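Home | Reviews | Bedroom | Laundry | Storage | About the Desk

Household Goods Review: The Sornetti White Laundry Basket

Bevdale Residential Services maintains furnished apartments for visiting staff and reviews the household goods it places in them. The present review concerns the Sornetti laundry basket, a white plastic model with slot openings along the rim, purchased for bedrooms where floor space is limited. It was compared over one laundry season with two other containers already in service: the Skelus folding hamper, which has a cloth body on a wire support, and the Arellano woven basket with lid.

The basket was assessed in its ordinary use, the daily collection of worn clothing from the bedroom and its transfer to the laundry room. Residents were asked to keep to their usual habits. In most apartments this meant that clothing was left on the bed in the evening and gathered the following morning before the bed was made.

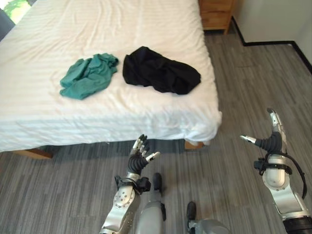
The review desk considers this habit the proper starting point for judging any laundry container. A basket that must be fetched from a closet will be used less often than one standing within reach of the mattress, and a basket with a narrow mouth will be passed over in favor of the nearest chair. The Sornetti basket has a wide opening and no lid. Shirts and trousers can be put in without folding, and a full armful goes in at once. The Arellano basket performed poorly on this point. Its lid was found leaning against the wall in nearly every apartment visited, and the desk recommends that it be reserved for spare blankets.

Placement. The basket is low. Set directly on the floor, it requires the user to bend a good deal, and several residents with back complaints raised the matter in the first month. The desk therefore tested it on a raised support. A low wooden crate is adequate, provided that the top is level and at least as wide as the base of the basket. Raised in this way, the basket can be filled and emptied with far less stooping, and the floor beneath it is easier to sweep. Users should confirm that the crate does not slide on smooth flooring. Felt pads are not suitable for this purpose, and thin rubber pads gave better results.

A support of this kind does take up a fixed place in the room. In the smaller Bevdale units the best location proved to be along an open stretch of wall, clear of the closet door and the path to the bed. Residents who placed the basket at the foot of the bed reported walking into it at night.

Rim and handling. The slot openings along the rim are used for carrying. Their edges were smooth on all but 3 of the baskets delivered. The remaining three had a slight ridge of plastic left from molding, which was removed with a fine file. With a heavy load of towels the rim flexes noticeably, and the basket should then be supported from beneath with one hand. No cracks were recorded. 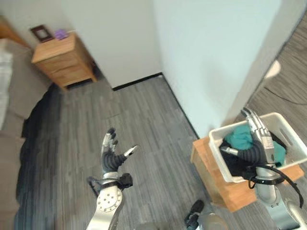
Capacity was judged sufficient for one person's clothing for about 59 hours of normal use, including one change of exercise wear. Households of two will need a second basket or a more frequent trip to the machines. Bed linen is a separate matter. One set of sheets occupies most of the interior, and the desk advises that linen be carried down by itself on the day it is changed. The Skelus hamper is the better choice for sheets. Its cloth body stretches, and it stands tall enough to take a full set with pillowcases. It is less stable when partly filled, however, and it tipped over repeatedly when clothing was dropped in from the side of the bed.

Cleaning. The Sornetti basket was washed monthly with dish soap and warm water. The plain white finish shows lint from dark garments, and residents who wear a great deal of black may wish to wipe the interior each week. A faint stain from a damp red towel responded to baking soda. The woven Arellano basket cannot be washed in this manner and retained a musty odor into July.

Sorting. The basket has no divider. The desk tried a cloth partition, found that it collapsed as soon as heavier garments were added, and does not recommend it. Light and dark clothing is more easily separated on the bed before collection. The mattress is at a convenient height, the colors are easily seen against a pale sheet, and pockets can be checked at the same time. Small items such as socks should be gathered last.

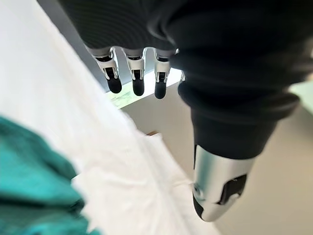

One resident of Unit 102 wrote to disagree with the recommendation on sorting. Spreading worn clothes over a clean sheet, in this resident's opinion, defeats the purpose of having a basket at all, and a second basket for darks would cost very little. The letter added that the crate was the best part of the arrangement and should be supplied with every unit.

The desk accepts the point regarding clean linen and has amended its guidance. Sorting on the bed is now suggested only on the morning when the sheets are to be changed. The supply of crates has been referred for the next purchasing period.

Rating: Recommended for single occupants, with a raised support. Recommended for two occupants only if purchased in pairs.

Contact the Review Desk | Copyright Bevdale Residential Services | Back to top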